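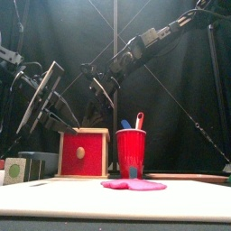
Both arms at the table, with the red box and the cup of utensils.

Trovdale > Notes from the bench > Robots

Print this post | E-mail this post

Well, friends, I promised you a cheerful update and what I have is a story about a cable. Girik (the left arm, for those of you just joining us) stopped dead on Sunday, halfway through reaching for the box, and threw error 3405, a code I had never met before and hope never to meet again!

Kamath, the right arm, kept right on going. That's the part that bothered me. One arm faulting is supposed to stop the pair of them, and I stood there like a goose for a good 2 seconds before I hit the stop button.
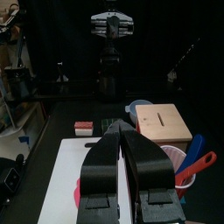 Duangjai Wiriya came over after supper and we went through the wiring together, elbow by elbow, until she found a connector that had worked itself loose. The fault line to the other arm ran through that same plug, so the stop signal never got across. We've given it a line of its own now, and I'm running both arms at low speed until I've seen 200 clean cycles. We got to 11 before bedtime.

Contact | Copyright Trovdale | Back to top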